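Bat shop notebook, September

Blade pressing, batch for Clornorura CC

1. Pressed the four remaining willow clefts for the club order. 100 lb on the roller for the first pass, then up in steps. One cleft (Khổng stock) showed a hairline at the toe after the third pass. Set aside, do not shape. 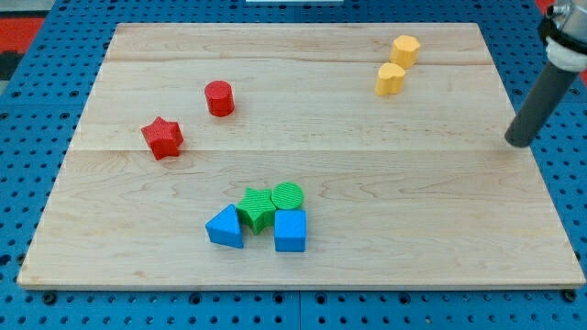 2. Rebound check. Ginira ball, 70 in drop onto the middle of the face. Cleft 2 is dead low down, lively near the splice. Press again before fitting the handle.

3. Knock-in machine counter reads 1,619. Herkudex manual wants the mallet head swapped before the next full run. Order one.

Open: glue for the splices is from the old tub. Test a scrap joint before using it on match bats.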